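Bottle sorter build, continuing from last month. The frame is up, the belt runs, and the Ginenis motor driver has stopped tripping. Notes below for anyone following along.

Belt is a 24 V treadmill offcut run at 14 cm per second. Any faster and the round bottles roll backwards off the cleats. I could add taller cleats, but then the small ones wedge under the guide rail.

The eject arm is still the Novosent servo with a printed paddle. It has 16 ms of jitter on the pulse, which I can live with. The bracket flexes more than the servo does. Aluminium replacement is cut but not drilled.

Sensing is one colour camera over the belt and a strip of white LEDs. Clear plastic on a pale belt gave me almost no edge contrast. Swapped the belt skin for matte black and the outline came good.

Labels are the next problem. The classifier leans on label colour, so a bare bottle scores low on everything. The test load needs a proper mix of labelled and bare ones, caps on and caps off. 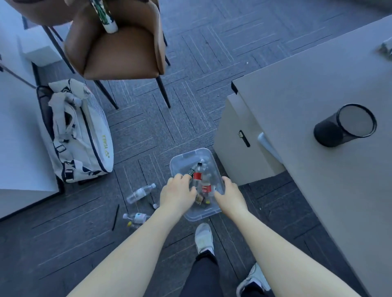 Test load in the clear bin. Red labels, one dark, one small brown, plus the unlabelled ones at the back.

Procedure for each run: tip the bin into the hopper, start the log, don't touch anything until the belt is clear. A run is 100 picks, with bottles recirculated by hand to make up the number.

The hopper is the weak point. It bridges when two bottles cross at the throat. Tried a steeper wall, which moved the jam lower down. The Lam agitator drawing uses an offset cam under the floor plate. Going to copy that.

Firmware is on the Trester branch in the workshop repo. Pull before you flash, the pin map changed. Eject is now on 5 and the belt encoder has moved to 9.

Still to do: drill the bracket, fit the cam, re-shoot the bare bottle set under the new lights. Wiring diagram goes up once I've redrawn it with the right fuse.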